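The gripper is back on the arm

So the wrist is fixed! If you read my February post you'll remember me whining about the servo horn that kept stripping every time the right arm picked up anything heavier than a sock. I printed a new one in Plastetti filament (the stiff black kind, not the stuff I used on the base, which flexes like a ruler) and it has held up through 200 cycles of open, close, turn, open again. I sat there with a sandwich and watched most of them.

Thomas Pagano from the workshop lent me his tap set, so the finger mounts finally have real threads in them and I can stop using glue. He also told me my cable routing was a crime, and he was right – I had the wrist camera lead looped twice around the elbow for no reason I can remember. It now runs along the inside of the forearm with three zip ties and a bit of slack at the joint.

The Skarnetti board is still the weak spot. It drops the connection if I move both arms at full speed, so everything is running at a crawl for now. I've got a bigger power supply on the way, and if that doesn't cure it I'm going to swap the board for the Pletedik one and rewrite the driver. Again. Please let it be the power supply.

Anyway, on to grabbing things. Tennis balls have been my favorite so far because they're fuzzy enough to forgive a sloppy grip, and if one rolls away it doesn't break a toe. The speckled countertop makes life a little harder for the depth code, especially where it's shiny, so I've been tweaking the exposure by hand and swearing at it. I also want the arm to cope with junk like squashed water bottles, but clear plastic is a whole other headache and my detector mostly pretends it doesn't exist. The wrist view from the right hand, with a Wilson ball down between the fingers:
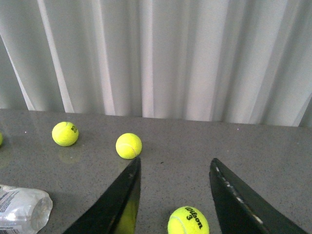
Parts I still need

A longer cable for the left wrist, M3 screws (how do I run out of these every single month?), and softer pads for the fingertips. I'm leaning toward silicone, but if you've tried anything grippier that doesn't leave marks, tell me in the comments. Next up is the left arm, which gets the same servo horn and the same zip ties.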